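Altar cell - TCP drifts after finger swap, sim model no longer matches
Simulation and cell setup > Calibration

nam_belmiro
Posts: 106

Altar cell again. New fingers went on the hand and I re-ran the four-point TCP routine. Residual is fine at the table, but as soon as the arm reaches over the open drawer the controller throws 3424 (model/measured deviation) and holds. Same program, same speeds, same payload entry. The routine was done with the hand pointing straight down. Has anyone had 3424 come up in one part of the workspace only?

kerf_and_shim

Payload. You changed the fingers and left the mass entry alone. With the arm stretched out the gravity term is wrong and the deviation monitor picks it up. Run payload ident at full reach and try again.

nam_belmiro
Posts: 106

Fingers are 13 g heavier per side. The threshold on this one is 200 g before the monitor cares. I did run ident anyway and 3424 came back at the same waypoint.

l_prado

Then I would look at the model. If the sim still has the old finger mesh and the old flange offset, the planner is giving you a path for a hand you don't have. What does it look like on the sim side? Post the drawer pose and something at the table with the hand close in.

nam_belmiro
Posts: 106

Both from the sim, drawer first, then the grey bracket piece on the table. 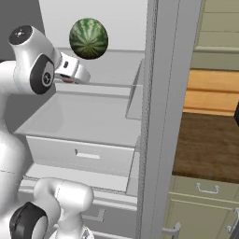
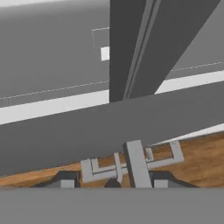 KANSIDE, August

Changes to the Altar model, pasted from the cell log for l_prado:

Finger meshes replaced, left and right. Pads kept as separate bodies so the contact settings carry over.
Flange to TCP offset typed in by hand from the drawing.
Drawer collision set to convex pieces, one per wall plus the floor. Previously a single hull, which filled the tray in and made any reach inside it a collision.
Table contact unchanged.
Wrist camera extrinsics unchanged.

Log entry signed B. Cunha.

l_prado

Line two is your problem, or half of it. You typed the drawing value into the model and measured the real one with four points. Those are two different numbers and the deviation monitor compares one against the other. In the table pose most of the error lies along the approach axis and hides. With the hand pointing across the drawer it goes sideways and you see all of it.

kerf_and_shim

Disagree. A drawing value should be within a few tenths on a machined flange, and that won't trip anything. If the offset is out by enough to fault, the fingers are not seated. Take them off, clean the dowel holes, refit, torque in two passes, re-measure. I wouldn't touch the model until that is done.

l_prado

Seating is worth checking, agreed. But a four-point routine run with every point near vertical gives a poor estimate no matter how well the fingers sit. Spread the orientations and use at least one with the hand close to horizontal. Copy the result into the model afterwards.

stenurach_user

We run the Stenurach plugin and it has a sync button for this. It overwrites the offset in the model with the controller value. It also resets the camera extrinsics without asking, so export those first.

nam_belmiro
Posts: 106

Fingers off on Saturday. Left dowel hole had swarf in it, so kerf_and_shim gets that one. Re-ran the routine with wider orientations, one of them near horizontal, and the offset moved in Z as well as X. Copied it to the model by hand, no sync. 3424 has not come back at the drawer waypoint. I changed both things in one go so I can't say which did it.

kerf_and_shim

Swarf.

l_prado

Put the old offset back in the model and run the drawer waypoint once at reduced speed. That separates them. Lucimara

nam_belmiro
Posts: 106

Will do when the cell is free. Wrist camera extrinsics still need redoing against the new fingers, separate thread for that.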